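Course: Managing Shared Parkland
Handout 3 – Working with partner agencies
Teacher: Catarina Sequeira

When several land owners share one mountain or one river, a visitor does not see the borders. The trail crosses from the county to the water district and the rules for dogs change. Please keep this in mind while you read the Trerau case.

Terms for this week

Lead agency: the one who signs the permits and answers the public.
Memorandum: a written agreement between agencies. It usually does not move any money.
In-kind support: staff hours, tools or a truck, given in place of cash.

The Trerau case

Two agencies owned the valley. The county had 200 acres of oak forest and the water district had the shore. For years each one removed broom plants only on its own side, and the seeds came back from the other side. In March they agreed on one work plan for 21 sites, with Senthil Nair as coordinator.
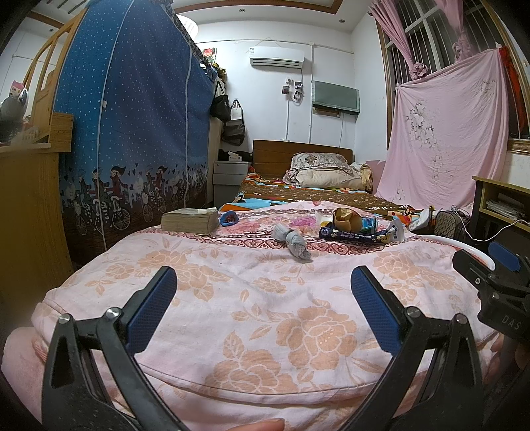 The plan had a weak point – it did not say who pays for the second year of weeding. Broom seed can stay alive in the soil for a long time, so one season of work is never enough. Compare this with the Craddock agreement, where the county covers 80 percent of the follow-up costs.

For next class

Read the Craddock agreement, sections 1 to 3. Write one page: which agency should lead at Trerau, and why? Hamisi Rotich will collect the papers at the start of class.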